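Hernovitz Clirura review: two months of gathering grasps in simulation
Posted 2018-03-03

I've been using Clirura to build up a training set for a pick-and-place model, and I've now got 1177 grasps out of it, so it seems a fair time to write it up. Short version – I like it a lot, with a couple of grumbles.

Setting up took me an evening. You choose a gripper, throw some objects and backdrops at it, and drive the arm yourself while it records every run. I came from Derkell's package, where I spent more time fixing broken files than picking things up, so having each run saved neatly with its wrist view felt like a holiday!

The object library is the best bit. Plenty of supermarket-style packaging with proper printed fronts, and the clutter and fabrics get swapped around between runs, so my model can't just learn one tidy table by heart (mine did exactly that last year, the little cheat).
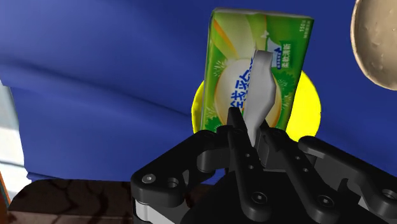 Where it gets fiddly is contact. Thin packets sometimes slide out of the fingers for no reason I can find, and I binned 284 runs before I worked out that the default friction was set far too low. Nudge it up before you start and save yourself the swearing. The replay tool is handy for spotting these, although it has an annoying habit of jumping back to the first run whenever you delete one.

Speed is fine on my ageing desktop. I can get through almost 14 good grasps in a sitting before my wrist complains, and the Koo hand controller plugs straight in if you've got one. I'd take it over the mouse any day.

I'd still like better labels on failed grasps, as at the moment everything goes in one big "failed" folder and you're left sorting drops from misses by hand. Hernovitz say an update is coming in May, so fingers crossed.

Four stars from me, and I'm carrying on with it for the next set.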